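The Barno Draining Rack, Two-Tier, by Listadgate

Item 2912. Fits most counters that have any room left on them.

We have sold dish racks for long enough to hold opinions about them, and the main one is that most people buy theirs in a hurry on the day they move in and then live with it for eleven years. It is the wrong width. One foot has come off. It is kept level with a folded piece of cardboard that gets replaced every spring. The Barno is for people who have noticed the cardboard.

It is a two-tier rack in coated steel. The lower tier takes plates, upright, in slots wide enough for a pasta bowl. The upper tier takes cups, glasses and whatever else you had hoped somebody would dry by hand. A tray slides out from underneath and drains through a spout at one corner. You can turn the tray end for end so the spout sits on either side, so left-hand sinks are fine. We mention this early as it accounts for most of our mail.

What changed from the old one

The previous model was called the Fikow, and we get letters about it too. It was a handsome rack. It photographed well with three plates in it and had trouble with a fourth. The slots were cut for the kind of dinner plate that gets given at weddings and then kept in a box, and anything with a deep rim leaned on its neighbor until the whole row went over like commuters on a sharp bend. Some customers loved it and have asked us to bring it back. We have 297 left in the warehouse, in green, and would be delighted to discuss them.

On the Barno the slots alternate, wide and narrow. Wide ones are for bowls and narrow ones for plates, although the plates don't know that and will stand up in either. The wire is thicker. The feet are pushed on over a ridge and then held with a screw, because the old glue gave up at just about the temperature of hot dishwater, a circumstance our testing had somehow failed to anticipate.

The upper tier lifts off without tools. It also stays on without tools, which was the harder half of the job and took up most of January.

About mugs

Mugs are the reason the upper tier exists. A plate is a cooperative object. A mug has a handle, a hollow foot that holds a spoonful of water no matter what you do, and a tendency to be larger than the last one you bought. Stand it upside down on a flat surface and it seals itself in and steams. Stand it the right way up and you have washed a mug in order to fill it with drips from the one above.

The best answer we know is a slope. The bars on the upper tier rise toward the back, so an upturned mug sits with one side of its rim slightly lifted and air can get in underneath. The water in the foot runs off to the front, into the tray, and is no longer your problem until you forget to empty the tray.
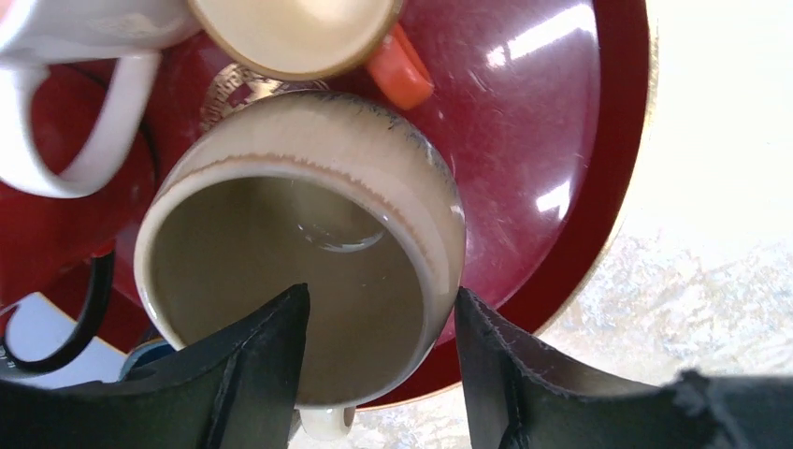

Page last changed: 11 Apr 2020

Big stoneware mugs, the sort with a thick lip and enough weight to stun a burglar, should go at the back where the bars are closest together. Small cups can go anywhere. Travel mugs with rubber seals ought to come apart before they go on the rack, and we say so knowing full well that ours don't.

If you wash up in a basin in the sink, empty it of cups first and do the pans after. Glaze chips at the rim long before it chips anywhere else, and the usual culprit is a saucepan lid coming in from above. A rack can't help with that. We considered claiming it could, but Tamsin Rewi, who designed this one and has to answer the phone when things go wrong, wouldn't sign off on the wording.

Glasses

There is a row of eight coated prongs along one side of the upper tier. Stemmed glasses go over them upside down, with the bowl on the prong and the foot in the air, looking undignified. The prongs fold flat when you don't need them. They are a little stiff for the first week. Please don't oil them.

Tumblers do well on the slope with the mugs. Very thin glasses are better dried on a towel, away from the rack, the cat and the conversation.

Knives, forks and the other thing

The cutlery cup hooks onto either end and has three sections. Everyone assumes these are for knives, forks and spoons. In practice one section fills with teaspoons, one with everything else, and the third holds a single peeler. We have stopped fighting this. The bottom of the cup is slotted and comes away for cleaning, and should be cleaned, and you will be sorry if you look before you do.

Sharp knives don't belong in it. Dry them and put them away.

The tray

The tray slopes toward the spout by a small but stubborn amount. It works on a level counter. On a counter that tips away from the sink, as ours at the office does, you can turn the two rear feet a few turns to raise them. Each of them has enough thread for a bad counter but not for a boat.

In a hard water area the tray will get a chalky line where the last of the water sits. Warm water and a splash of vinegar, left for half an hour, will shift it. Scouring pads will shift it too, along with the coating. The tray is covered by the guarantee and the consequences of the scouring pad are not.

Size and finish

The rack comes in white, dark gray and a green we bought too much of. It holds 14 plates in the lower tier if they are ordinary plates and fewer if you own the wedding kind. Before ordering, measure the height from your counter to the bottom of your wall cabinets and then hold a tall glass in the gap, on top of where the upper tier would be. Customers who skip this step tend to end up with a one-tier rack and a spare shelf. The shelf makes a decent boot tray.

For narrow kitchens there is the MacRitchie, item 3683, which is the same lower tier cut down to half the length, with no upper tier and no prongs. It suits one person, or two people who aren't speaking and wash up separately.

Spare parts

Feet, screws, prongs, the cutlery cup and the tray can all be bought on their own. Ask for parts kit 1206 if you want the lot in one bag. The kit also fits the Fikow, apart from the feet, for the reasons given above, and the tray, for reasons we would prefer not to go into.

Putting it together

There are four parts and no instructions beyond a drawing. Slide the tray in first. Set the lower tier over it, hook the two uprights into the loops at the ends, and drop the upper tier on top with the high side to the back. If the mugs slide off the front, it's on backward. If the mugs slide off the back, please write to us, as we haven't managed that one.

Returns

Unused racks can come back within a month. Used racks can come back if something has broken, and a short note saying what would be appreciated. The coating is guaranteed for five years against rust, peeling and flaking in normal kitchen use. A rack kept in the yard for flowerpots isn't in normal kitchen use, however nice the letter that comes with it, and that was a very nice letter.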